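Booth check, Rajput Hall polling place
8 September 2018
Checked by me (Geeta), with Harsh Garg along for the ladder bits

Front ramp: OK. The handrail wobbled last time and somebody has finally bolted it down, hooray!

Main exit: OK. Opens outward, no chain on it.

Side exit: NOT OK. Blocked by folding chairs again. I moved 6 of them myself and then my back had opinions, so Kuldeep Nigam has to get the rest out before voters show up. 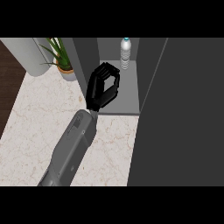 Fire extinguishers: 2 on the wall, both in date. I'd still like one nearer the ballot table.

Lights: mostly fine. The tube over the sign-in desk flickers, and with 193 names to read on that list it'll drive the clerks nuts. Harsh has a spare.

Extension cords: taped down, except by the tea urn. Please tape that one too!

Party agents' seating: needs work. I want the rival tables 10 feet apart and a clear aisle between them (you all remember the shoving).

Recheck: Anju Semwal will do the side exit and the cord, then sign below.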